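3rd October

Indigo vat, continued. Vat 2 is finally behaving, I think? Yellow-green underneath, coppery film on top, and the smell has gone from "wet hay" to the other thing, which Yaa swears is the right smell. I fed it fructose last night and left the lid on under two blankets, and pH this morning was 10.6 by the strips. I don't fully trust the strips (Dela's are from a different batch and read a bit lower), so let's say somewhere between 10 and 11 and move on.

Dipped the Lilley cotton first. Scoured it yesterday with soda ash, way longer than usual, and the water still came off the color of weak tea. So much gunk in that fabric! Wian thinks it's the sizing and wants to try a second scour before we blame the vat for anything. Fine by me. First dip two minutes, out, squeeze, air until the green was gone, back in. Four dips total. Nice mid blue, a little streaky along the fold where I got lazy about opening it up. 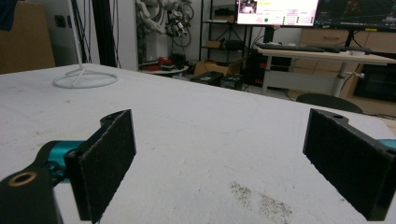

White tabletop, black felt pads either side.

The wool is another story. It's the Sulemana yarn, 100 g skeins, and I'd forgotten how much it hates a high pH. I made up a separate small vat for it with less lime and kept it at 40 C, and it STILL came out feeling a bit crunchy. Þórey says vinegar rinse, right away, don't let it sit around overnight like I did last time. Did that with skeins B and C. Skein A got plain water so we have something to compare. B and C are definitely softer in the hand, but A went in first when the vat was strongest, so that's a messy comparison and I'd do it over before telling anyone.

Shade check against the old swatch book: cotton after four dips lands between our 6 and 7. Wool B is nearly an 8, which surprised me. Tetteh held them up by the window and said 7 and 8, then changed his mind. We need a better light for this. The Waltberg lamp makes everything look purple and I keep forgetting until I've already written the number down.

Rub test, dry: cotton fine, wool fine. Rub test, wet: cotton left a blue smudge on the white cloth, more than I'd like. Probably not enough rinsing, could be the last dip was too long. Going to boil out a scrap with neutral soap and repeat.
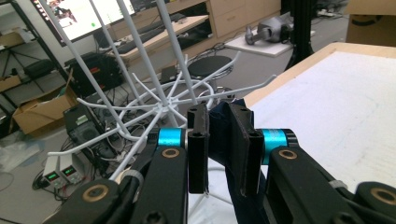 White wire stand, navy cloth behind.

Stock: 142 g of the Brestier powder left. Each vat this size takes 22 g so we're okay for a while, but I want to order before November. Lime is low. Somebody please write it on the list when you open the last jar.

To do:
Second scour on the Lilley, half the piece only, keep the other half as is
Redo the wool rinse with all skeins in one vat at the same time
Ask Yaa about the wheat bran vat, she had one going for months and I want her ratios
New pH strips, same batch for everybody
Wash the good gloves

Vat 2 got a stir at the end of the day, one direction, slow, lid back on. Left it to settle. Film was already coming back when I covered it. Check temp first thing, don't feed it again unless it's gone blue underneath.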